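Nadix Perforated Steel Parts Tray and Divided Small-Parts Tray

Bench trays for nuts, bushings and other small turned parts
Supplied by Arklow Bench Equipment

Overview
Specifications
Use on the bench
Care
Ordering

Overview

The Nadix bench set is made up of two trays that work side by side. The divided tray holds small metal parts one to a cell, so that threads and machined faces do not knock together. The perforated steel tray is the open one, for parts that are to be washed, drained, inspected or passed on as a batch. The trays are sold as a set or separately.

The steel tray is folded from perforated stainless sheet. Floor and walls are both punched, so liquid leaves through the sides as well as the base. The holes are round and evenly spaced. Parts with an outside diameter smaller than the hole must go in a mesh liner, which is listed under Ordering.

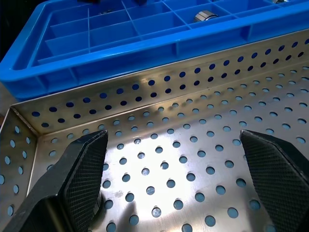 Perforated stainless tray: staggered hole pattern in the floor, punched back wall with folded lower edge.

The walls meet the floor at a plain bend. There is no seam along the bottom edge to collect chips or cutting oil. Light surface scuffing appears with normal use and does not affect drainage.

Specifications

Steel tray
Material: stainless steel, perforated
Walls: four, low, perforated
Finish: as folded, deburred on both faces
Stacking: no

Divided tray
Material: plastic, blue
Cells: square, fixed dividers
Rim: raised on all sides
Stacking: yes, with lid
Temperature: room temperature only - do not put through a heated wash

Use on the bench

Set the divided tray on the side the parts come from and the steel tray next to it. The two can touch. The rim of the divided tray stands high enough to keep a dropped part from rolling across, and the low walls of the steel tray let the hand or tool come in at a shallow angle. 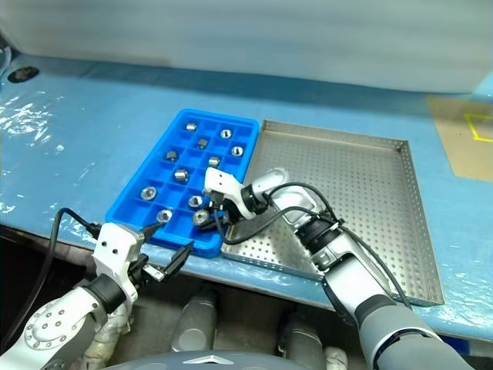

Divided tray with mixed small metal parts, one per cell, and the steel tray to its right.

Parts may stand on end or lie on their side in the cells. Where orientation matters for the next operation, stand them with the bore up during loading. Tall parts should go in the cells farthest from the operator so that they are not caught when reaching over. Do not double up cells to save space; the dividers are there to keep faces apart, and two nuts in one cell will mark each other in transit.

A film or sheet over the bench top is recommended under both trays. The punched floor passes oil and fine swarf straight through, and a covered surface wipes down faster than bare board.

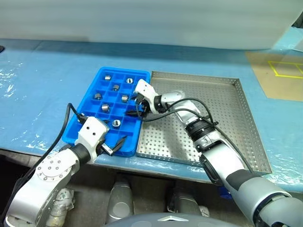 R. Butkienė

Application notes. I have used the set for incoming inspection of hex nuts and plain bushings. Bright metal against blue plastic is easy to pick out under overhead light, and an empty cell reads as empty at a glance. The steel tray throws back more glare. If parts are to be checked by eye while they lie in it, move the lamp to one side or lay a dark liner over the floor.

For transfer work I keep to a fixed order: far row first, left to right, then down toward the near edge. Any order will do if it is the same one every time. Parts rejected on the way go back into their own cell,
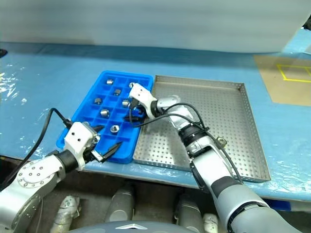
with a paper tag folded in beside them, and are dealt with after the good parts have been moved across. Mixing rejects into the steel tray defeats the purpose of the cells. At the end of a run, lift the steel tray with both hands by opposite walls. It is shallow, and a loaded tray tipped to one corner will shed round parts over the wall.

Care

Wash the steel tray in any neutral or mildly alkaline cleaner and rinse. Avoid chlorinated cleaners. Wipe the divided tray with a damp cloth; a soft brush clears the corners of the cells.

Ordering

Nadix set, both trays: item 214
Mesh liner for steel tray: pack of 8
Lid for divided tray: sold singly

Orders ship from the Zurkgate warehouse. Volume pricing starts at 1,000 pieces.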